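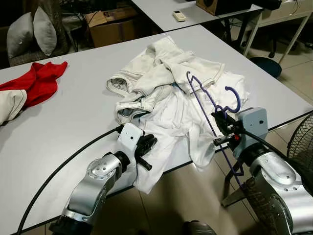 The right gripper holds the hanger, with the white clothes still in a heap.

Software news from the Resbridge group

In December we changed the planner for the clothes hanging task, and we want to tell our readers what is different. The old version, which we called Rullura, planned each arm alone. One arm finished its motion, then the other arm started. It was safe but very slow, and the cloth often slipped while the first arm was waiting.

The new planner takes both arms in one problem. It reads the hanger pose and a rough outline of the cloth, and it gives one common path for the two grippers. A full plan now needs some 165 milliseconds on our normal computer; before, it was 565. We did not change the hardware for this.
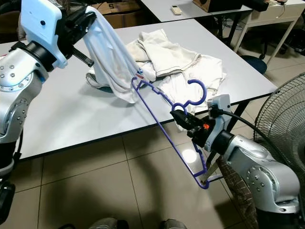

Left arm with the shirt, right arm with the hanger.

The most difficult part is still perception. White cloth on a white table gives few edges, and the segmentation sometimes joins two garments into one. Stendent helped us with a new labelling tool, where a person can mark the collar and the seams in 2 passes. With these labels the model finds the seams better, but folded sleeves are still a weak point.

We also moved the grip force control to the Reisinger library. It is easier to read, and a new colleague can set the limits in one file. Please update your configuration before you use the new branch, as the old names of the parameters are no longer accepted.

The next release will bring a replay viewer for failed plans. If you have recorded failures from your own table, we are glad to receive them.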